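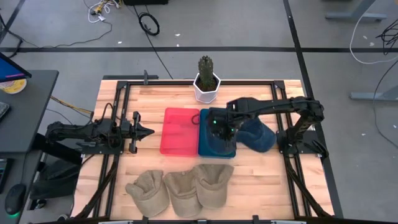
Family Notices & Obituaries > Help Wanted > Market Gardeners and Storekeepers

Print this thread | E-mail to a friend

**Found his funeral notice!! Chin-lung Lam of Whitlock**

**paddockgate**
I've been after this one for years and I'm still grinning, so forgive the exclamation marks. My great-grandfather Chin-lung Lam had a market garden on the creek flats at Whitlock and later a share in a produce store in the main street. Family story was that he went back to China and died there. He didn't! He's in the Whitlock paper, page 2, a proper funeral notice with the church, the hour and the name of the street the procession was leaving from. Transcribed as it stands:

"LAM. The friends of the late Mr. CHIN-LUNG LAM, gardener and storekeeper, are respectfully invited to follow his remains to the Whitlock Cemetery. The cortege will leave his late residence, Tokov, Mill Street, at 3 o'clock."

So he died at home, and home had a name. Has anyone come across a house called Tokov? It isn't a family name and I can't find it in any of the rate books. Also keen to hear from anyone who knows the older rows of Whitlock Cemetery, because he isn't on the online burial list at all.

**Mallee_Jen**
Oh what a find, congratulations! I squeaked out loud and I'm not even related to him.

On the cemetery, the online list was typed up from headstones. If there was never a stone, or it was a wooden marker that's gone, he won't be there. You want the sexton's register. The shire office holds it and they'll look up a single name for you over the counter. Take the exact date of the notice with you and ask them to check a week either side.

**bluegum24**
Good work. I'd be careful with one thing though. "Gardener and storekeeper" and the age you've got on your public tree don't sit well together for me. There was a second Lam at Whitlock, a storekeeper only, and he's the one in the court reports over the short-weight flour. Are you sure you haven't buried the wrong man?

**paddockgate**
Fair question, and I did worry about it. The other one is always Lam Ah Something in the paper and never gets "Mr." The notice has the full name, and my nan's birth certificate has her mother living in Mill Street. I'm fairly confident.

**bluegum24**
Mill Street ran the length of the town in those days, and half of Whitlock lived on it. And papers spelt Chinese names however they heard them over the counter, sometimes three different ways in a month. One certificate with the street on it is nice to have but I wouldn't hang the tree on it. Order the death certificate. If the informant is your nan's mother or one of her brothers you're home, and if it's a stranger you've got a problem.

**old_compositor**
I have to stick up for the paper a bit here. I set type on a country weekly as a lad (hot metal, lovely stuff, burnt fingers) and family notices were the one column we did NOT guess at. They were paid for by the line, the family or the undertaker wrote them out, and if you got a name wrong the widow was in the office next morning. News reports, yes, all over the shop. A paid notice with a full name and a house name was written by somebody who knew him.

**bluegum24**
Or by the undertaker, who'd met him once, lying down.

**old_compositor**
Ha! Granted. I still say the odds are good.

**Mallee_Jen**
Can I put in a word for the return thanks? People find the funeral notice and stop there. A few weeks later there's very often a thank-you from the family, and those are gold, they name the doctor, the matron, the neighbours who sat up with him, the lot. I found a whole second marriage in one once. Look under "Bereavement Notices" and also just "Thanks", and try it with the search box left empty and the pages turned one by one. The text recognition on small type is woeful. I had an ancestor indexed as "Mrs. Ham" for a decade.

**paddockgate**
Turning pages tonight then! Kettle's on.

**creekflat_ross**
Joined up just to answer this. Tokov was a house, and it was still standing when I was at school. Weatherboard, return verandah, big pepper tree out the front, on the creek side of Mill Street past the bridge. My grandfather called it "the Tokov place" and I always thought Tokov was a person. The story in our family was that it was built by a sea captain who named it after a ship, but my grandfather also told us the pepper tree was haunted, so take that as you like.

The important bit for you is that the garden ran down behind it to the flats. So a gardener living at Tokov makes perfect sense to me.

**paddockgate**
Ross!!! I can't tell you what that means. I've read it out to my mum over the phone and she had a cry. Is there anything left there?

**creekflat_ross**
House went in the big flood clean-up. The flats are still gardened, or a bit of them is. There's a row of very old quince trees on the bank that must go back a good way, and they still fruit. I'd be glad to walk you over it if you get up this way. Bring gumboots.

**wattle_and_daub**
On the store, have you tried the trade ads? There was a produce business in Whitlock that traded as Wokstead, with the partners listed in tiny type underneath. I went through a lot of them looking for my own lot and I'm nearly sure there was a Lam. Wokstead took a regular ad on the front page next to the tide of patent medicines. It'd be worth checking when his name drops off, as that should line up with your notice.

**bluegum24**
Now that I like. If the name comes out of the ad inside a month of the funeral I'll withdraw my objection and buy a round.

**paddockgate**
Update time, and it's a long one, sorry, I'm too excited to be brief.

Mallee_Jen, you were right about the thanks. It was there, filed under a heading for lost dogs. "Mrs. LAM and Family, of Tokov, desire to thank" and then the doctor, the Sisters, and "Messrs. Wokstead and staff". So that's the house and the store in the one notice!

I rang the shire as well. The sexton's register has him: Presbyterian section, row 15, no stone. The woman who looked it up was so kind, she read me the entry twice. I've sent away for the death certificate too, bluegum, so don't think I wasn't listening.

Mum and her cousins want to put up a small plaque. The quote from the mason is a bit over $2000 with the lettering, English on one side and Chinese on the other, and we'd like to have it in by August. We're stuck on the characters. Nobody in the family ever wrote his name down in Chinese that we know of, and Lam could be the common one but the given name could be all sorts.

**old_compositor**
Please don't guess at characters in stone. I say that as a man who once printed a bride's name wrong in 24 point.

**wattle_and_daub**
Seconding that. If he was ever away and came back, his travel exemption papers may have his own signature on them. Many men signed in Chinese. There can be a photo and a handprint too. Write to the archives and quote every spelling you've got.

**bluegum24**
For what it's worth the return thanks does it for me, withdrawn. I would still wait for the certificate before the mason starts cutting.

**Mallee_Jen**
Or leave the second side blank for now? A mason can add to it later, my uncle's was done in two goes and you can't pick it.

**paddockgate**
Mum likes that idea a lot. We'll do the English first and keep hunting. Ross, we're coming up for the quinces next season whether there's a plaque or not, I'll send you a message about dates.

**creekflat_ross**
They're ready late autumn. I'll ask the bloke who has the flats now, he's easy about visitors as long as you shut the gate.

Last post in this thread: June 2025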